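Dishwashing cell, phase two: equipment and budget report
Prepared for Fokaris by Purificación Barrios, Gudatby workshop, December

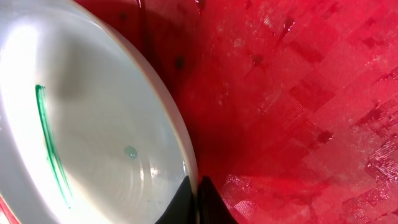

Spending to the end of November stands at 400 euros under plan. The saving comes from the second wrist camera, bought used from Goicoechea, and we ask to keep it in the equipment line.

Purchases still open:

Gripper fingers. The current pair is rigid and gives little margin on glazed rims. Cusov has quoted 429 euros for a set of 4 with replaceable soft tips. Delivery is 5 weeks from order.

Lighting. Glare on white crockery remains the main cause of poor rim detection. A diffuser panel is in the draft budget but has not been priced.

Crockery and trays. No further purchase planned before spring.

The arm itself needs no spending this phase. Its service contract runs to the end of the project and is already paid.

Decision requested: approval of the Cusov order before the holiday closure, so that the fingers can be fitted ahead of the February trials. The diffuser quotation will follow with the next report.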